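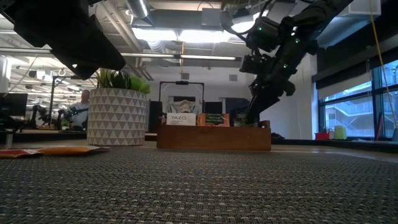 A reader in Skalemport wrote to me last month that I should stop complaining about the broadband deal, because at least somebody is finally putting fiber in the ground. Fair enough. I've lived with the old copper line for years and I'd like something better too. But I read the agreement over two evenings, all of it including the schedules at the back, and I'm less cheerful than I was when I only had the press release.

The short version: Zustus gets the right to use the town's poles and conduit for 20 years. In exchange it promises to reach 2410 homes within 18 months. That number is in the headline of every flyer. What the flyer leaves out is the definition of "reach," which is on the second page of Schedule C. A home is reached when there is fiber on the street and the company believes it could offer service "on commercially reasonable terms." So a house can be reached and still have no connection, no quote and no date.

I asked Zustus about this by email. I got back a paragraph about their passion for connected communities. I asked again and got the same paragraph with a different signature.

Then there's the open access clause. At the spring meeting we were told that other providers would be able to sell service over the same lines, and a lot of people in the room (me included) relaxed when they heard it. The clause is there. It kicks in after 10 years, and the wholesale price is whatever Zustus says it is, with a right to appeal to an arbitrator that Zustus picks from its own list. Canpolat, the little outfit that has been running wireless to the farms out past Grovent, would have to survive a decade next to a subsidized competitor before it could even ask for a price. I wouldn't lend them money on those terms.

And I looked for anything at all on traffic. Can they slow down a video service that competes with their own TV bundle? Can they charge a site extra to load properly here? The agreement says the company will follow "applicable law as it stands from time to time." Read that twice. If the rules in Washington go away, our protection goes away the same afternoon, and we're stuck with the contract until it runs out.

Towns can write this stuff in themselves. It takes a paragraph: no blocking, no throttling, no paid fast lanes on any line that uses public poles. Maybe Zustus would refuse to sign. I'd like to see them refuse in public, with a reason attached.

The vote is in April, at 7 in the evening, in the upstairs room. Written comments have to be in by noon that day. Mine is going to be about Schedule C, and I'll post it here once I've cut it down to a page.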